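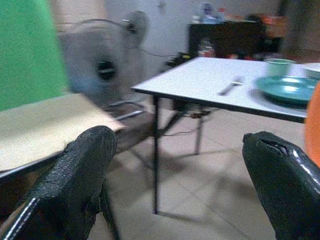

Plerkonitz Two-Arm Table Kit

For households, small kitchens and workshops who want to try a robot on real chores

Overview

The Plerkonitz is a pair of arms with two-finger grippers. It works at an ordinary table and does not need special furniture. We sell it as a trial kit for table clearing and sorting. Please read the section "What it can do today" before you order, as we prefer a customer who knows the limits.

What it can do today

Pick up a bowl or a plate with a raised rim and set it down in another place: yes, at a calm speed.
Move an empty cup: yes, if there is free space beside it.
Collect forks and spoons: sometimes. A thin utensil lying flat on the table is still the hardest item for us.
Open a jar: not yet. Hanyu Zeng is working on this at our Plarulthorpe workshop and we will not give a date.
Wash dishes: no. The arms must be kept away from the sink.

A person clears a small table faster than the kit does. In our September trial one table for four people took the kit 7 minutes, and Rania Geagea did the same table by hand in under one. For shop-floor work, such as moving parts of the same shape from tray to tray, the difference is much smaller. 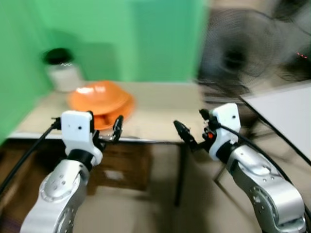 Both grippers open over the table, with the orange bowl near the left one.

In the box

2 arms with wrist housings
2 two-finger grippers
4 spare finger covers
Power and signal cables
Ganum control software, licence for one computer

Care and wear

The finger covers are a wearing part. Check them after every 1,000 grips and change them when the covering is torn – a damaged cover changes how the fingers hold a glossy plate. Wipe with a damp cloth only. Keep the cables on the outer side of each arm so they do not catch on the table edge.

Questions before buying

Does it need a coloured background? No, but plain colours behind the table help in the first days of set-up.

Can children be in the room? Only when the power is off.

Which tables are suitable? Any steady table, and a folding one is fine if the legs are locked.

For orders and spare parts write to Junhao Tang. Workshop customers can ask Guangming Yin for the bench mounting sheet.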